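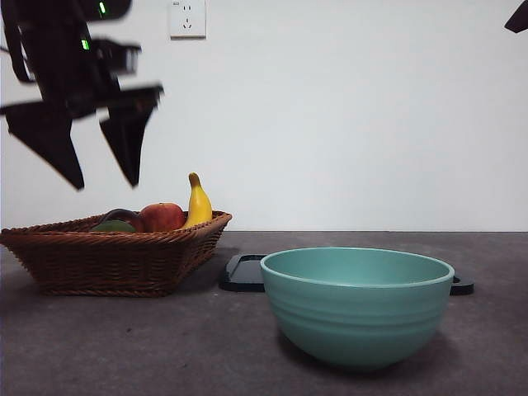
Jilta Adult Reading Scheme: report for June

To: Hidayah Sinaga
From: Nipon Ratanaporn

You asked whether the new booklets are working. My short answer is that I can't tell yet, and I would be wary of anyone who says they can.

We sent out 456 booklets. We have had 231 reply slips back, nearly all of them kind. I don't put much weight on that. People who gave up on page two don't post a slip. Lamai Thongsuk reads the slips more warmly than I do and has added her own note for you.

The evening class in Irnavport runs on Mondays at half past six. Eight people signed up, and two have stopped coming. Wiroj Jitpraphai has rung them both and had no answer. The library would like to open a second group in the autumn. I would hold off until the first has lasted a full term.

Spending is in line with the plan, apart from postage, where we guessed too low. The printer's bill has not come in.

The reading test we were told to use measures speed. Most of our learners want to fill in a form or follow a letter from school, so a better score may mean very little to them. Oranuch Tanasarn is trying out a short form-filling task instead, and I will send you the results with the next report, good or bad.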